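Robot Learning for Manipulation
Handout 7: Learning long tasks from demonstration, and what a wrist view adds

Instructor: Annick Chan
Reading before class: the Ornora project report, sections 2 and 4. Skip the appendix on calibration unless you are doing the hardware option.

1. The problem

Last time we trained a policy on one short skill, picking a block and placing it in a bin. The policy saw one image and the joint angles, and it gave back the next joint targets. That works when the task is a few seconds long. It works less well when an order has several items, the items sit in different kinds of holders, and two arms share one tray.

The Ornora task is built to bring out that difficulty. The robot gets a short written order, such as "one sandwich, one cola, one chocolate bar," and has to put those items on the tray in the middle of the counter. Either arm may be used. The order of picking is left to the policy.

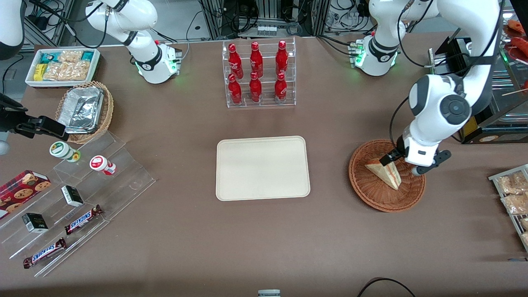
An order is scored item by item. An item counts if it ends up resting fully inside the rim of the tray. A wrong item takes away one point. Dropping an item and picking it up again is allowed and costs only time.

2. Data

The training set has 662 demonstrations, all given by teleoperation. Each one covers a full order from an empty tray to the last release. We hold out 70 demonstrations for validation, chosen so that every item type is present. The rest are used for training.

Between demonstrations the operator moves items around within their holders and sometimes swaps two of them. The holders themselves move very little. Keep this in mind when you read the results, as it limits what we can say about new layouts.

Each time step stores:
- one fixed view of the whole counter
- one wrist view per arm
- joint angles and gripper opening for both arms
- the text of the order

3. Method

The policy is an action chunking model. At each call it predicts the next 40 joint targets for both arms together, and the controller blends overlapping chunks by a weighted average. Predicting a chunk cuts down the number of decisions in an episode, so small errors have fewer chances to build up.

The images go through a shared encoder. The order text goes through a small frozen text encoder. All tokens are then passed to a transformer, which outputs the chunk.

Two versions are compared. The Mernier version uses only the fixed view. The Bouchard version uses the fixed view and both wrist views. Everything else is kept the same, including the number of training steps and the random seeds.

4. Why the wrist view might matter

Clear plastic is hard from a distance. The edges of a clear stand reflect light, and the step an item rests on can be difficult to tell from the step below it. Two kinds of error follow from this. In the first, the gripper closes short of the item. In the second, it comes down on the end wall of a step and the arm stops on a force limit.

From the wrist, the same items take up more pixels and the step edges are easier to follow. The cost is that the wrist view changes with every motion of the arm, so the encoder has to cope with many more viewpoints. A package lying on its side may also show a face the policy has rarely seen in training. 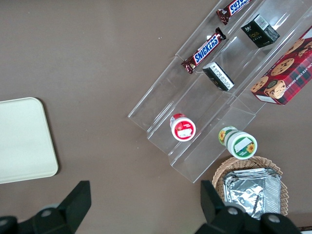 5. Results

Both versions were run on the same 173 test orders. Bouchard got a higher item score than Mernier. Most of the gap came from items in the clear stands. For items in open baskets the two versions were close, and on the sandwich the difference was within the spread between seeds.

Wrong-item errors did not go down with the wrist views. They mostly come from the choice of where to reach, and that choice is made while the arm is still far from the item. A third version, Tonico, adds a loss that asks the model to name the next item before moving. We will cover it in the next handout.

6. For discussion

Come with short written notes on two of these.

a) The wrist views help at grasp time. Suggest a way to test whether they also help, or hurt, during release over the tray.

b) What would you change in the data collection to support a claim about new counter layouts?

c) A chunk of 40 targets is executed partly blind. When would a shorter chunk be better, and what would you expect to lose?

Notes are due at the start of class. Submit them on paper or through the course page.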